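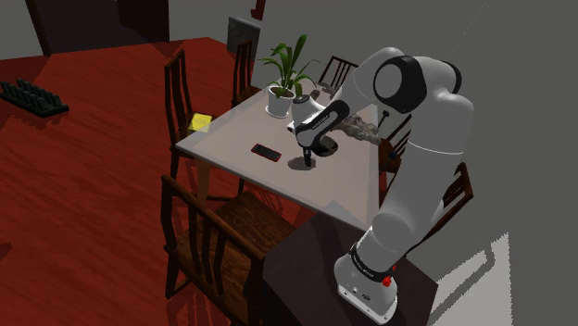 Fig. 4.1. Square dining table, white top.

Tridmont Hospitality Program
Restaurant Operations I
Unit 4 notes: Seats, turns, and table mix
Instructor: Dulce Arriaga

Read before class, along with the Trolbridge case packet. Bring a calculator. The worksheet at the end is due at the start of Unit 5.

4.1 Terms

Cover. One guest served one meal. A guest who orders only coffee at a dining table is a cover in these notes. Some operators leave these out, so check the definition before comparing two restaurants.

Seat count. Chairs and banquette places that can be sold during a service. Bar stools are included only if the full menu is served there.

Turn. Covers divided by seat count, for one service. This is sometimes called seat turnover.

Table turn. Parties seated divided by number of tables, for one service. Table turns and seat turns are seldom equal. The difference between them is the subject of 4.3.

Dwell time. Minutes from seating to departure. It does not include the reset.

Reset. Minutes from departure until the table can be seated again: clearing, wiping, laying, and the time the table waits before the host notices it is ready. The last part is often the longest.

4.2 The Trolbridge case

Trolbridge is a full-service restaurant in Ultport, open for dinner five nights a week. The dining room has 90 seats and a floor area of 2588 square feet, not counting the kitchen, restrooms, or host stand. In the sample week, taken in September, it served 869 covers. The busiest night accounted for 257 of them.

Floor area per seat: 2588 / 90 = 28.8 square feet
Average covers per night: 869 / 5 = 173.8
Average turns per night: 173.8 / 90 = 1.93
Turns on the busiest night: 257 / 90 = 2.86
Covers on the other four nights: 869 - 257 = 612
Average turns on those nights: 612 / 4 / 90 = 1.70

The weekly average of 1.93 does not describe any of the nights very well. The owner staffed to the average all week. The floor was overstaffed on four nights and short on the fifth. Report the peak service separately whenever it differs from the mean by more than half a turn.

Note also that the area per seat is generous for this type of room. Adding seats looks attractive on paper. Before recommending it, work through 4.3 and check whether the seats already there are being filled.

4.3 Seat fill

A party of two at a table for four uses one table and half its seats. The other two seats cannot be sold until the party leaves. Seat fill is guests seated divided by seats at the occupied tables.

Suppose a section has six tables for four. The first seating is four parties of two, one party of three, and one party of four.

Guests: 8 + 3 + 4 = 15
Seats: 24
Seat fill: 15 / 24 = 62.5 percent

All tables are taken and the host is quoting a wait, but nine chairs are empty. If three of the six tables are replaced with pairs of tables for two, the same 24 seats can take the four parties of two at small tables. Two small tables and one table for four are then still open.

Points to watch:

Two small tables pushed together do not always equal one large one. Check height, top thickness, and whether the bases collide.

Square tops combine in either direction. Rectangular tops usually combine along one side only, and the aisle has to be checked for the longer run.

Small tables need more base hardware and more leveling for the same number of seats.

A pair that has been joined for a large party is out of use as two separate tables until that party leaves. Count it as one table in the log.

4.4 Dwell time and the second seating

Dwell time varies with party size, menu length, and the speed of the check. Of these, the check is the easiest to change. Zakharchenko, the second restaurant in the packet, moved its payment step to the table and left the menu alone. Compare its before and after logs and note which part of the meal got shorter. Do not credit the whole change to payment without looking at the party mix, which also shifted between the two logs.

For planning, work in this order:

1. Take dwell time by party size from the log. Use the median. One long birthday table will pull the mean up.

2. Add the reset. Measure it on the floor during service - times given from memory run short.

3. Divide the hours of seating by the sum. Round down. A partial turn at the end of the night is real only if the kitchen is still open when the party orders.

4. Multiply by tables of that size, then by average party size at those tables. Compare the result with actual covers. If the plan is well above actual, look at arrivals before you look at service speed.
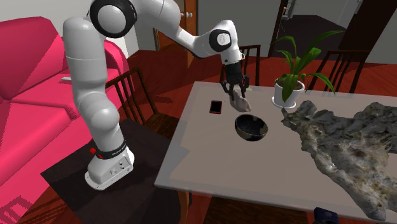 4.5 Worksheet

Show all steps. Round turns to two decimal places.

a. Trolbridge removes eight seats to widen the service aisle. Covers stay the same. Recalculate average turns for the week and turns for the busiest night.

b. State the seat fill for the section in 4.3 if the party of three is replaced by a second party of four.

c. Using the Zakharchenko logs, find the median dwell time for parties of two before and after the change.

d. In one paragraph, recommend for or against adding seats at Trolbridge. Cite at least two figures from 4.2.

Late worksheets lose one grade step. Questions about the packet go to D. Arriaga during office hours.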